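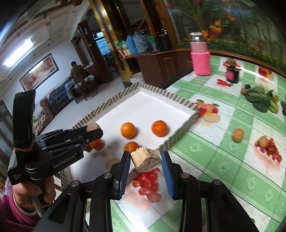
Figure 1. Wooden block held between two ribbed finger pads, above a shallow tray.

4.2 Marginal notes in the Birkent lectionary

The Birkent lectionary contains 44 readings for the weekdays of Lent, and 30 of them carry a note in a later hand. Most notes tell the reader where to begin or to stop. In the Cordero copy the same notes are shorter – often only one word – and we suppose that the deacon knew the order by heart.
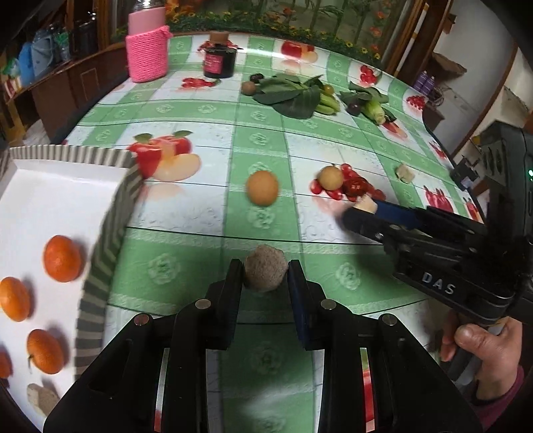
Figure 2. Round, fuzzy ball between the gripper fingers.

The reading for the second Thursday is a difficult case. Both copies leave out the closing verse, but Endgate keeps it. We therefore do not follow Bollis in placing Endgate in the same family.

We use cookies to improve your reading experience. Accept | Manage settings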